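Grullonside Storage - Frequently Asked Questions

When can I get to my unit?

The gate opens at 6 a.m. and closes at 10 p.m. every day, holidays included. Your gate code works at both the front entrance on Antunes Road and the side entrance. The office keeps shorter hours, 9 to 5.

How do I reserve a unit?

Call or stop by. We hold a unit for two days without a deposit. After that it goes back on the list. We have 396 units, and the small ones tend to go first in summer.

What do I need to bring when I sign?

A photo ID, a mailing address and a second contact. The second contact can't get into your unit unless you add them to the lease as an authorized user.

What can't I store?

No food, live plants, animals, propane, gasoline, paint thinner or fireworks. Tires are limited to four per unit. Vehicles need current registration and go in the outdoor spaces only.

Can I keep electronics and equipment in my unit?

Yes, but ask for the Brimora building, where the units are heated and cooled. Take out batteries first and coil cables loosely. Units have no outlets, so nothing can be left running or charging.

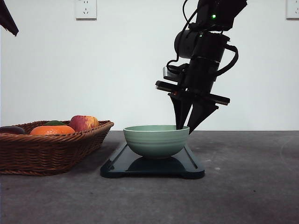
Is my property insured?

No. You need your own coverage, up to at least $3000. Many homeowner's and renter's policies include storage - check with your agent. Bring proof by your first due date.

What if I pay late?

Rent is due on the first. A late fee is added on the sixth, and your gate code stops working until the balance is paid. If you know you'll be late, talk to Benvinda Loureiro in the office before then.

How do I move out?

Give us 10 days' notice, sweep the unit and take your lock off. We don't prorate the last month.

Who do I call about a gate problem after hours?

Rodrigo Sampaio, extension 2. The number is posted on the keypad.

Where are you?

1703 Antunes Road, Prustport, behind the lumber yard.

Last updated March 30, 2018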